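Review workshop notebook, January
Started 4:15 p.m., still going after supper

Draft three of the Skudik review. It stands at 2523 words and the slot is for a lot less than that, so I'm writing down what I tried today before I forget which version has what in it. If you're reading this in the shared folder, please don't fix the commas yet, I know about the commas.

Quick recap for anyone who missed last time. Skudik is Inmaculada Aguirre's memoir about the year after her brother drowned, named for the boat he was on. Limunau is publishing it in the spring and I've been working from the bound proof. She goes back to Clisgate, takes a room over the bakery, and learns to sail, badly, from the man who sold her brother the boat. It's a short book. I read it twice and then read chapter 8 a third time, standing up in the kitchen with my coat on.

What's wrong with draft two: I spent the whole first page on the drowning. She doesn't! She gives it one paragraph on page 12 and then you're at the harbor office with her filling out a form, and the form is where I fell apart. So my review was putting the weight in a place where the book very deliberately doesn't, and anybody who read me first would go in waiting for a storm chapter that never comes.

Tried opening on the form. Better. The trouble is that the form needs setting up (why is she at the harbor office, whose boat, what's the clerk's problem with her) and by the time I've done all that I'm right back to telling the drowning in order, just more slowly.
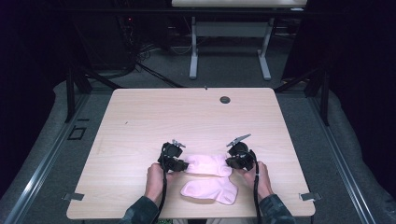 Then tried opening on the sailing lessons, which are funny. I'd forgotten to say in either earlier draft that the book is funny, and that's a pretty big thing to leave out. There's a long bit where she keeps calling every rope "the rope" and her teacher stops answering her until she uses the right word. I quoted nearly all of it and then cut it down to the one exchange. It still works at that length, maybe better, though I miss the seagull.

Kept from that version:
- the rope exchange
- the line about the teacher's hands smelling of oranges
- my sentence on how she writes dialogue with no "he said" for pages and you never once lose track

Dropped:
- everything comparing her to other grief memoirs. I had a whole paragraph lining them up like cans on a shelf. It made me sound well read and did nothing for her
- the word "unflinching," which I had used twice, and she flinches all the time, it's one of the best things about her
- "luminous," same reason as always

Now the harder part. I don't think the last third holds up as well and I've been chickening out of saying it. After the sailing stops, she moves back to the city and there's a new job and a new man and the chapters get shorter and sort of breezier, and I felt rushed toward being okay. I wrote in the margin of page 42 "you don't have to hurry for us," and way back there she's already promising the reader it'll get better. So the hurry was always in the book, I just didn't mind it while there was a boat to look at.

Is that a fair complaint about a memoir? I go back and forth on it. She did move back to the city. She did meet the man. I can't very well tell a person her life picked up speed too soon. But I can say what the pages do, and the pages skip. Her mother, who is so alive in the first half, with her lists and her slamming of drawers, turns up exactly one more time, on the phone, and we don't hear her end of it. I wanted to hear it. I think that's the fair way in: talk about the mother, and leave the new man out of it pretty much entirely.

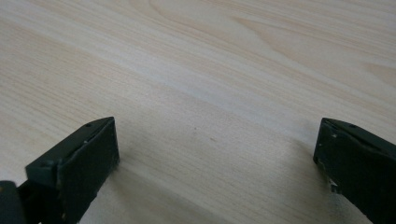

Wrote that paragraph four different ways between five and six o'clock. Here's where it's sitting:

The mother leaves the book before the book is done with her. In the Clisgate chapters she can't enter a room without moving something in it, and Aguirre is so good on the noise of her that the silence afterward reads less like a choice than like a page gone missing.

I like the first sentence. The second one is too long and "the noise of her" might be trying a bit hard. Also "page gone missing" is a cute thing to say about a book, so I may lose it in the morning when I'm less pleased with myself.

Small stuff to check before it goes off:
Does she spell the harbor pilot's name the same way all through? I have it two ways in my notes and I can't tell if that's her or me.
The proof says quotes have to be checked against the finished copy. Ask Limunau for the final pages of chapters 1 and 8 at least.
Is it "Aguirre" on every mention or do I go to "Inmaculada" when she's a kid in the flashbacks? I've been doing both. I think it has to be Aguirre throughout, even when she's six and up a fig tree, but it does look silly there.

I read the new opening out loud to the group over the phone, rope exchange and all, then the mother paragraph, then said I was thinking of ending on the form at the harbor office after all, since by then the reader would know enough to feel it. Long pause on the line.

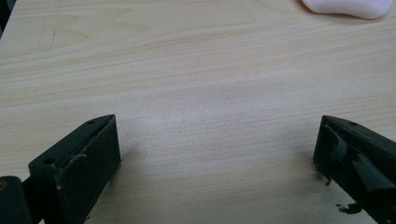 Eliseo Bermúdez thought the ending was right but that I was giving away the clerk's last question, and he'd be furious if a review had done that to him. "Get us to the counter and leave us there," was how he put it. He also said the mother paragraph was the only place in the draft where I sounded like I'd been let down by something I loved, and could the rest of it please sound more like that and less like a report card.

Okay, yes. He's right about the clerk's question. I've taken it out and the ending now stops with her hunting for a pen, which reads a little bare on the screen but I'm going to leave it overnight.

On the report card thing I'm less sure what to do. I went through and found all the sentences that hand out a grade ("she handles time skillfully," ugh) and turned three of them into something that happens in the book. The time one is now about the tide table she keeps taped inside a cupboard door in the city, still for the wrong year. Should've been in there from the start.

Next: get the length down. The fig tree can probably go. Then commas.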